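Pokesmont Bench Conveyor Set: Data Card

Maintained by the Retau materials handling group, Wirkora site
Contact for corrections: Rocío Paredes

1. Purpose

This card accompanies the Pokesmont set, a collection of records concerning one small flat-belt conveyor installed on a bench at the Wirkora site. It sets out what the conveyor consists of, how its parts are named in the records and how the unit is to be looked after. Readers who need only the notes on belt care may go directly to section 4.

The set contains 3340 entries. Of these, 300 concern the tail end of the conveyor and 260 concern the side rail. The remainder cover the belt surface, the drive end and general bench matters. Entries were written by several members of staff, and the wording of the older ones has been left unchanged except where a part had been given two different names.

2. The conveyor and its parts

The belt is green and runs flat between two rollers. Along its near side is an aluminium rail with parallel grooves. A metal end plate is fixed to the rail at the tail end, rounded at its outer tip, where the roller axle sits. Three bolt heads stand in a row on the plate, followed by the adjustment slot.

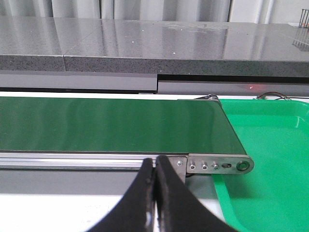 The following names are used throughout the records. "Rail" means the long grooved section and excludes the end plate. "Tail" means the end at which goods leave the belt. "Slot" always refers to the adjustment slot in the end plate and never to the grooves in the rail, which earlier entries sometimes called slots as well. Where an entry speaks of the "near side", it means the side facing the operator's stool.

Entries made before November use "end cheek" for the end plate. Both terms may be searched.

3. Structure of an entry

Each entry has a short title, the part concerned, the observation and the action taken. The action field may be blank. A blank field means that no action was recorded and should not be read as a statement that the part was found to be in order.

Measurements are given in millimetres. Belt tension is recorded in words (slack, normal, tight), as the site did not hold a tension gauge when the records were begun. Staff at Espinoza, who keep the second copy of the set, have asked for a numerical field. This is under review and the present layout will remain in use until a decision has been made.

4. Care of the belt and tail roller

The conveyor is to be switched off and unplugged before any work at the tail. The belt is wiped with a cloth dampened in plain water. Solvent cleaners must not be used on the belt or near the rollers. Dust in the rail grooves should be removed with a soft brush, working towards the tail.

Tension is altered at the slot, a little at a time and by the same amount on both sides. The belt should then be run without load for 20 minutes and its position on the roller checked again. Any drift towards one side is to be entered in the records, even where it has already been corrected.

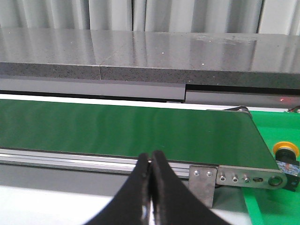
Should the end plate bolts be loosened when the belt is only being cleaned?
The bolts are left alone during cleaning. They are loosened only when the tension is being altered or the roller is being taken out, and the work is then entered under "tail".

5. Known limitations

The records describe a single unit and should not be applied to longer conveyors or to those with a ribbed belt. Entries on the drive end are few and uneven in quality. Noise is described differently by different members of staff, and no attempt has been made to bring the terms into line.

6. Use and corrections

The set may be copied and used for teaching and maintenance planning, provided that this card is kept with it. Corrections should be sent to Rocío Paredes with the entry title and the proposed wording. Accepted corrections are added as a note beneath the original entry.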